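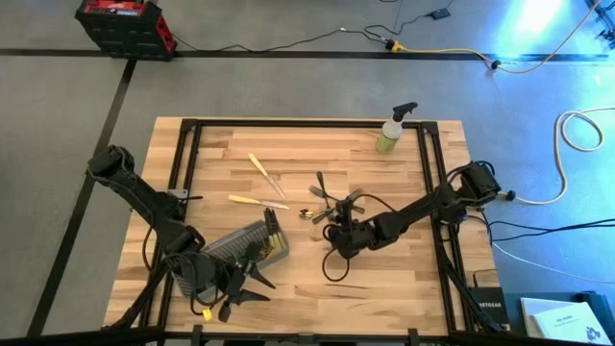

Page 8

Figure 2. Two-arm table cell with mixed cutlery in the shared work area.

4.2 Rules for bench work with knives and other pointed items

The rules in this section apply to two-arm cells mounted on a table and used for handling household goods. They were drafted at the Wasville site by Amber Tapley and Colin Yeoman and were adopted for all benches on Jun 26, 2023. The earlier Narnel code, on which the first part of this paper is based, treats the tabletop as one zone and sets no separate terms for objects that can cut. We found this too broad for kitchen tasks, in which a spoon and a knife may be only a short reach apart and the same gripper is expected to handle both.

Under the revised rules, an item is classed by what it can do to a person's hand and to a cable. Class A covers items with no edge or point, such as spoons. Class B covers forks and similar items. Class C covers all knives, whatever their handle or length, and applies whether or not the blade has been dulled. A mixed pile takes the class of its most hazardous member. An operator who is unsure of the class of an item must treat it as Class C until the bench lead has ruled on it.

The layout in Figure 2 is a Class C bench. Knives are present both in the utensil basket and loose on the wood, and the forks lie in a crossed pile nearer the middle of the table. The two loose blades nearly meet at their tips, an arrangement the Narnel code neither permits nor forbids. The revised rules permit it on one condition: no person may reach over the rail frame while either arm is powered. Items are to be set out by hand only with both arms stopped, and the operator must say aloud that the bench is clear before power is restored.

Three further points needed fuller treatment than the earlier code gave them.

Blade direction. When a basket is filled by hand, knives should be placed so that the handles face the side from which a person will next approach. In Figure 2 the handles in the basket lie toward the near side and the dark ends project over the far rim. The near side is therefore the side of approach for that layout, and the far side is closed to staff until the basket has been emptied. Trevor Haworth has argued that the direction should be marked on the table itself. We did not adopt this, as the basket is moved often and a fixed mark would soon be wrong.

Cables at the wrist. Both arms in the figure carry cable loops that hang below the wrist. A loop of this kind is allowed on Class A and Class B benches without further checks. On a Class C bench, the operator must move each arm slowly through its full working range before the first trial of the day and confirm that the loop cannot be drawn across a blade. The check is entered in the bench log – with the initials of the person who watched, as well as the person who drove the arm.

Floor cords and liquids. Power cords and connectors may run across the floor behind the table, but the path used by the operator must stay free. Bottles may stand inside the rail frame if they are closed and placed near a corner, away from the area where the two arms overlap. The position of the spray bottle in Figure 2, just inside the frame near the far right corner, meets this rule. Bottles may not be placed above an adapter or a plug connector.

The limit of 80 trials between bench inspections is carried over from the Narnel code without change. Gareth Birkett proposed a lower limit for Class C work, and the question remains open; the log sheets now in use will be reviewed once 2,000 trials have been entered across all benches. Until then, the bench lead may call an inspection at any time and need not give a reason in writing.

The rules do not cover powered tools, glass, or items heated before handling. Those cases fall under the Hashemi procedure, discussed in Section 5 – where the duties of the second operator are also set out.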